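By Gladys Cáceres
27 October 2023
14 shares | 2 comments

4.2 Objections and the surviving frontage

Of the 416 written submissions on the Brosholm scheme, 272 mentioned the front wall of the old hotel and 99 mentioned nothing else. The wall was never under threat. Every version of the plans kept it, including the first, in which Privar proposed to remove everything behind it. Residents of Ivville seem to have read the word "retained" as a warning, and given the town's record with retained buildings we hesitate to call them wrong.

Parking came second, as it does in every planning file we have opened. The new bar, the enlarged kitchen and the guest rooms upstairs drew little comment — one letter asked whether the chips would improve. The planning officer's report answers the parking letters at length and leaves the chips alone.

Chávez, the firm engaged to redraw the rear extension, lowered the roof in September and moved the bin store away from the lane. Neither change had been requested. Both were later cited by the applicant as proof of having listened. We return to this habit in Section 5, where the wording of the revised cover letter is compared with that of the original (see also Figure 3 for a kitchen worktop).
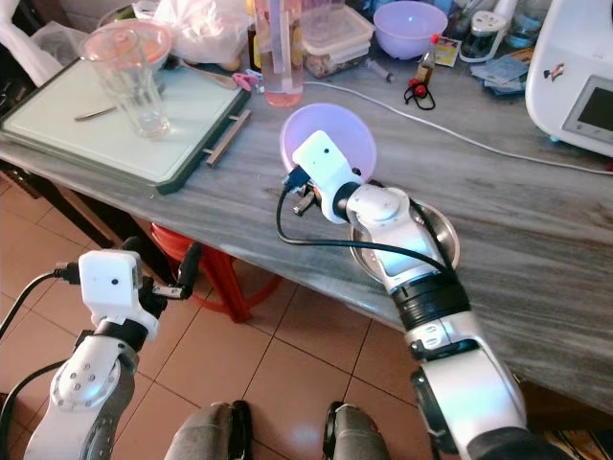

Figure 3. Grey marble worktop with lavender bowl and steel plate.

Contact | © 2023 Gladys Cáceres | Back to top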